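Renting an arm by the month: a talk with the Flidska kitchen kit team

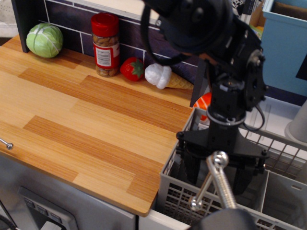
The arm is the easy part to sell, according to the product lead of Flidska, and the basket is where customers begin to ask hard questions. A gripper that goes down between narrow walls must come up again without pulling the whole basket with it. "People send us a message in the first week and it is always on this subject," the product lead told me when we spoke on 25th July.

Flidska does not sell its kitchen kit. It rents it, for 2 months at minimum, to schools and small labs which want to teach a robot simple household work. The customer receives one arm, a gripper, a clamp for fixing the base, and access to the software, which is called Pernateo. The food and the containers the customer must find alone. I asked if this is not a little stingy.

"We had a box of objects in the first version," was the answer. "Customers did not use it. They wanted their own cups and their own jars, because these are what the robot will meet later. Toy food is fine for a start. It is light, and if you squeeze it too much you lose nothing."

Jars are different. A full jar with a smooth lid can turn in the fingers, and for this the team advises to lower the speed to 70 percent and to take the jar by the body. In the manual this is written on page 75, which I find too far back. The product lead agreed with me and said the next edition will have it near the beginning.

We talked also about cables. On many arms of this size they hang free, and a new user will catch one on a tap or a shelf sooner or later. Flidska sends clips with every kit since June. "Please use them," the product lead said. "I see photos from customers and the clips are still in the bag."

Before Flidska I had tested the Drultero set, which is cheaper but comes with no support by phone. Flidska's support is done by Heffernan, a separate firm, and my 2 calls were answered quickly - one of them during lunch. The person on the line knew the gripper well but could not help me with Pernateo, so I had to write an e-mail and wait until the next morning.

My last question was on who should not rent the kit. The product lead thought for a moment. "Somebody who wants the dishes done. The arm will learn to put a spoon in its place if you have patience to show it many times. For a clean kitchen tonight, please buy a dishwasher."

The rent can be extended month by month, and the arm goes back in the same case it came in.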